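Robotics / Manipulation
Gaetano Piras, April
4 min read

3.2 Workspace and object set

All Trituria trials were run on a single white tabletop with a fixed overhead view (Fig. 2a). The arm reaches in from one side, opposite a toaster oven. Props are toy food items and ordinary tableware: a large round plate, a green mug, a blue cup, a strawberry, an orange slice. Items may start inside a container, as with the strawberry in the blue cup. The policy receives the overhead view, the wrist view and a short text instruction. No object poses are supplied.

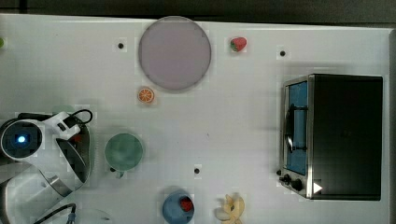 3.3 Grasp alignment from the wrist view

The overhead view locates the target but gives little information on finger placement. We therefore weight the wrist view more heavily once the target lies near the fingers. Fig. 2b gives the wrist view for the ketchup bottle, lying on its side with the neck end at the right finger. The plate and orange slice remain in view and serve as reference points for position. 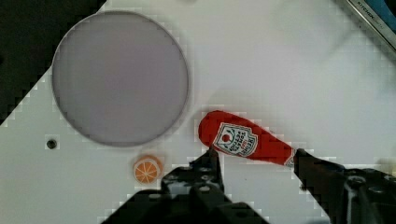
The weighting schedule is the only change from the Havell baseline. Each of 13 instructions was attempted with 3 random seeds, and a trial was stopped after 17 seconds. Elongated objects were scored separately, as a grasp far from the center of mass tends to rotate them during the lift. Scoring followed the Albers protocol without modification.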